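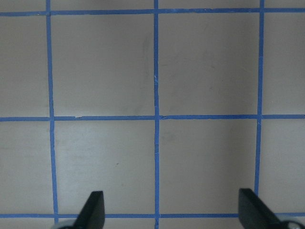

Hermine Ammann's answer, when we showed her our first shopping list in April, was that we had priced a robot and forgotten to price the bench. She was right and the rest of this report is mostly us fixing that.

Project report, equipment planning group
Part 2: what to buy, what it costs, what can wait

Where we started

The course gave us one arm and gripper on loan and a budget of 2,176 dollars for everything else. The job was to plan a small pick and place station that next year's group can use without starting over. We did not have to build the whole thing. We had to say what to buy, in what order, and show enough tests that the numbers aren't made up.

First list was bad. Spare gripper, second camera, a nice rolling cabinet. Total went over budget before we got to cables. Saturnino made a second list with only things we had needed during a test and did not have. Much shorter. That is the one we worked from.

The work surface

We use a grid of blue masking tape on a light gray surface. Costs almost nothing, anybody can redo it. Good for telling the arm where to go, and good for writing down where a pick missed ("upper right square, near the line" beats "kind of over there").

Problems with tape:
- edges come out ragged, lines waver a bit, so a line is not a real measurement
- it chips and lifts
- every time someone relays it the squares move a little and old notes don't match

We got a quote from Holzer for a printed mat, cut to size, 237 dollars. Felt like a lot for a mat. Hermine thought we should take it anyway, Saturnino thought tape until the end of the year and then decide. We went with a middle option – keep tape for setup and teaching, buy the mat in the second round. If the mat gets dropped for money reasons the station still works.

Gripper parts

The black fingers that are on there now are OK for blocks and boxes. For thin flat things, not great. Two suppliers looked at:

Odness sells fingers in pairs, short wait, no custom shapes.
Gralby will do custom tips but wants a drawing first and the wait was 6 weeks when we asked.

Recommendation is Odness for spares now, Gralby only if next year's group picks flat parts. We did not have time to make the drawing. Somebody should, it is maybe one afternoon of work.

Also buy the screws. We had not put screws on either list. The fingers come off and go on alot when you are testing and it only takes one on the floor under the radiator to lose a morning.

Lighting

Not on the first list at all. One side of our grid gets darker than the other and we planned as if it didn't matter. Once we started looking at camera pictures side by side it was clear we should budget for it. A Mundora lamp bar with a clamp is on the list, one to start with, second one if the first isn't enough. We did not test two lamps so we can't say.

Lesson for planning: go look at the bench at 4 pm, not only in the morning.

Buying order

Round one (needed before anyone runs tests)
Spare fingers, Odness, one pair
Screws and the right hex key, two of the key
Mundora lamp bar and clamp
Masking tape, several rolls
Cable ties, labels, a box with a lid

Round two (after about 7 weeks of use)
Printed mat, Holzer
Second lamp if needed
Custom tips, Gralby, only with a drawing

Not buying
Rolling cabinet
Second camera
Whole spare gripper

The second camera was the hard one. Saturnino wanted it and he has a point, a fixed view from the side would help to see height. But then you need a mount, a longer cable, and someone to write the code, and none of that was priced. So it stays off until somebody prices all of it together.

Things we got wrong

Shipping. We left it out of the first two versions completly. It is in now as its own line for each supplier.

Quotes run out. Two of ours did while we were still arguing about the cabinet and we had to ask again. Write the end date next to the price.

We also asked each supplier slightly different questions so the answers were hard to compare. Next time one email, same wording, sent to all of them.

Still open

Who signs for deliveries over the summer. Whether the lamp counts as equipment or furniture (different form, different office). Drawing for the tips. Hermine has the spreadsheet with all the quotes in it, ask her for the newest version – the one in the shared folder is old and still has the cabinet.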